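Home Galleries Visits About Contact

Folding day at Inov – 1/22/21

I finally got to one of the Inov open days, and I had such a good time that I stayed until they were stacking the chairs! The talk beforehand was at their Bevadham office (15 minutes, plus a lot of questions from the back row), and then we moved on to the part I'd come for, the laundry. The idea is that people do ordinary chores with hand-held grippers close by, and the recordings go toward teaching a robot arm to do the same. They told us they had 132 recordings of folding and stacking so far. I only kept two pictures for this page, but they're my favorites.

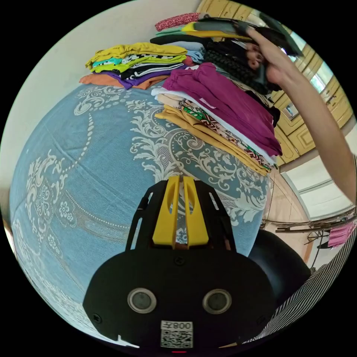
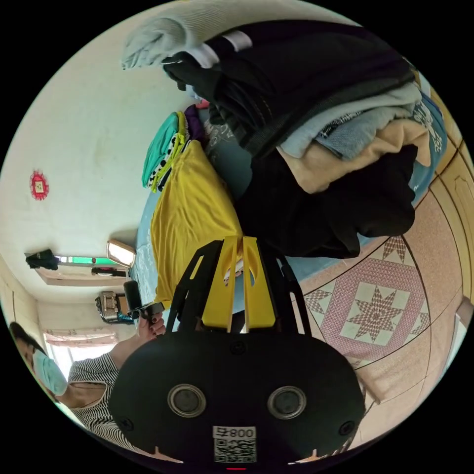 Clothes on the bed, yellow gripper fingers up front in both. The dark grey one is going on the pile in the first.

I got to try a gripper myself on a dish towel, and it's harder than it looks – my thumb was sore after about 20 tries. The Carnegie model is lighter, they said, but it was over at Fandon for the week. Next open day is in March, and they only take six visitors at a time, so sign up early if you want to go. I've already put my name down again!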